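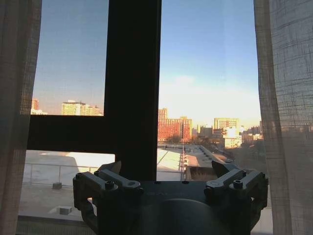 Sheer curtain replacement starts at Rava tower in October

Posted 2023-09-23

Replacement of the window sheers at the Rava residential tower will begin in October, building manager Woltier has confirmed in a notice to residents. The work covers 100 apartments on the street side of the building, where the living room windows run close to full height and have been fitted with the same off-white sheers since handover.

Under the contract, Arumugam Furnishings will supply and hang the new curtains. Existing tracks stay in place unless a glider channel is found to be bent or the end stops are missing. Brackets will be checked for movement and refixed where needed, using the original holes.

The replacement fabric is a 100 per cent polyester voile in off-white, with a weighted hem and a pencil-pleat heading. Woltier said the colour was kept close to the original so that the building presents evenly from the street. Finished drop will be measured apartment by apartment. The hem is to clear the floor by a fixed allowance set out in the specification, and no panel is to be shortened on site.

Each window will take a pair of panels, meeting at the centre. The fullness ratio has been raised from the earlier installation, which left a visible gap when both panels were drawn. Residents of several apartments had reported afternoon glare on screens and fading of upholstery on the window side of the room, particularly in winter, when the sun is low and the open ground opposite reflects a good deal of light.

Sheers alone will not correct the problem in every apartment. The voile diffuses direct light but has little effect on heat gain, and residents who want a darker room may add a second track for block-out drapes at their own expense. Applications for a second track go to Woltier in writing, with the proposed bracket positions marked. Adhesive films on the glass remain prohibited under the building rules, as they can affect the warranty on the sealed units.

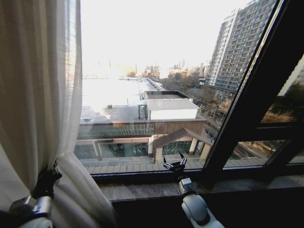
Koltier, replying to the notice on the residents' page, asked that the stone sills be left out of the fitters' working area altogether. In the last round of track repairs, the comment said, a toolbox was set down on the sill and dragged, and the scratch has never polished out. Koltier also wanted the panels hung so that they could be drawn fully clear of the glass for cleaning, with the folds stacking against the wall at each side and leaving the pane uncovered.

Woltier has since added a line to the method statement requiring padded covers on all sills before a ladder is brought into the room. Tools are to be kept on a floor mat. On the question of stacking, the manager said the track length allows panels to clear the glass in most apartments, but corner rooms have a shorter return and some fabric will stay over the edge of the frame.

Fitting is expected to take less than an hour per window. Residents are asked to move furniture back from the glass by at least an arm's length and to take down any ties, hooks or decorations attached to the existing panels. Pot plants should come off the sill. Pets should be kept in another room while the door is propped open.

Old curtains will be removed by the contractor unless the resident asks to keep them. Panels in sound condition will be laundered and offered through the building's reuse shelf, and the remainder will go to textile recycling. Metal curtain hooks are to be separated first.

New panels should be left to hang undisturbed for 48 hours so that packing creases can drop out. After that they may be vacuumed with a soft brush or washed on a cold, gentle cycle, then rehung damp. Tumble drying is not recommended for this fabric, and an iron should be kept on its lowest setting. The supplier's care card will be left in each apartment along with a small bag of spare gliders.

A floor-by-floor timetable will be placed in letterboxes before work begins. Residents who cannot provide access on the listed date may nominate another through the building office, which holds a list of make-up appointments for the end of the program.

Filed under: Building Works, Windows and Furnishings

Contact the newsroom | © 2023 All rights reserved | Back to top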